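Ponham Flag Football League
Minutes of the spring meeting
April 13, 2022
By Efren Calimlim

Aileen Magbanua chaired and opened the meeting at the clubhouse. Minutes of the last meeting were read and approved with one correction: the final was played on the upper field, not the lower.

1. Season dates

The season will start two weeks later than last year so the upper field can be reseeded. Playoffs move to August. Teams that can't field a side on the new dates should tell the chair before the schedule is drawn up. Cokudura asked for early kickoffs on account of their travel. Agreed where the schedule allows.

2. Registration

46 players have signed up so far. Risotora have a full roster. Shim are short at center and would take players from the waiting list. Players who change teams after the draw need a signed release from the old team, same as before. 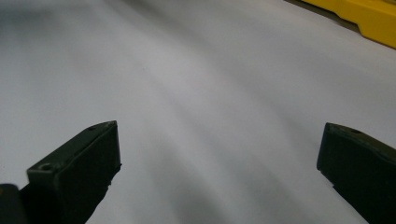 Tabletop, April meeting.

3. Rosters and roster limits

Efren Calimlim proposed raising the roster limit by 2 per team. Shim were against it, saying the bigger teams would hold players they don't use. After discussion the proposal was changed so that the extra places can be filled only until the third game. Carried on a show of hands.

The rule on guest players stays as written. A guest may play in one regular season game and may not play in the playoffs.

4. Officials

Game fees for referees were discussed. The league paid out over $400 last season in late cancellation fees. From this season the team that cancels will pay the fee. Any team that cancels on the morning of a game also forfeits it.

Overtime was raised again. Last year's rule gave each team one possession from the ten-yard line, and two games still ended level. The chair suggested letting play go on until one team leads after equal possessions.
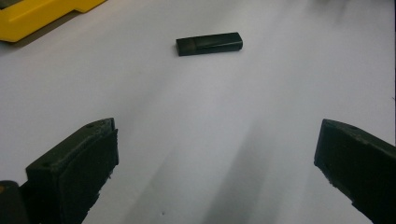 Risotora would go along with that in the playoffs, Aileen Magbanua was told, but in the regular season they would sooner take the tie and get off the field for the next game. Cokudura agreed. The new overtime rule will apply to playoff games only.

5. Equipment

Flag belts are worn and several clips don't hold. Approved: up to $100 for replacement belts. Teams are to bring their old belts to the first game. Both down markers can be used for another year.

6. Other business

Shim asked if practice times on the lower field could be posted earlier. The chair will post them with the schedule.

Meeting adjourned. The next meeting will be held after the draw.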